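Accueil Guides Soluces Contenus additionnels À propos Contact

À propos de Getwood

Getwood est un site francophone de documentation consacré aux jeux de rôle sur console et sur PC. Il publie des soluces, des tableaux de données et des fiches techniques sur les contenus téléchargeables. Le catalogue comprend 108 guides complets et 300 fiches d'objets, classés par jeu, par plateforme et par version.

Le site est édité par Wenlow, structure indépendante des éditeurs et des studios. 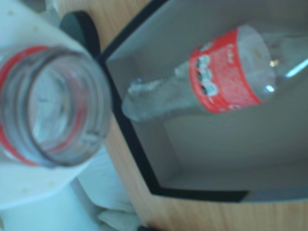
Chaque guide est rédigé à partir d'une partie menée intégralement, en difficulté normale, sur la version indiquée en tête de page. Les écarts entre versions – taux d'apparition, prix en boutique, conditions d'accès aux quêtes annexes – sont signalés dans un encadré distinct. Une soluce peut compter jusqu'à 70 chapitres. Les pages antérieures à la refonte du 02/11/2022 conservent leur ancienne numérotation.

Rédaction

Anjana Pramanik : coordination, relecture des soluces
Angus Skinner : tableaux de statistiques, formules de dégâts
Shiuli Jayawardena : contenus additionnels, bonus de précommande
Kasun Sultana : base de données, moteur de recherche interne
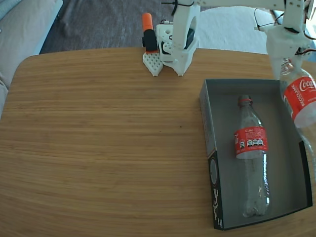
Bouteille Coke dans une barquette en carton, sur la table.

Corrections et signalements

Les erreurs se signalent par le formulaire situé au bas de chaque guide. Indiquer le chapitre, la plateforme et le numéro de version du jeu. Un signalement est validé après reproduction par deux rédacteurs sur des sauvegardes différentes. Les corrections mineures (orthographe, noms d'objets) ne figurent pas dans l'historique de la page.
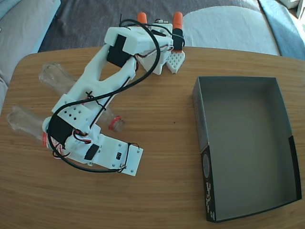 La nomenclature des guides suit la traduction française officielle lorsqu'elle existe ; à défaut, le terme anglais est conservé. Les fiches de personnages mécaniques détaillent les pièces une par une, avec leur emplacement et leur compatibilité. Les variantes de couleur sans effet sur les statistiques sont regroupées sous une entrée unique.

Les textes et tableaux peuvent être cités avec mention de la source et lien vers la page d'origine. La reproduction intégrale d'un guide est soumise à l'accord écrit de Wenlow, à demander auprès de Pongsak Bunnag via la page Contact.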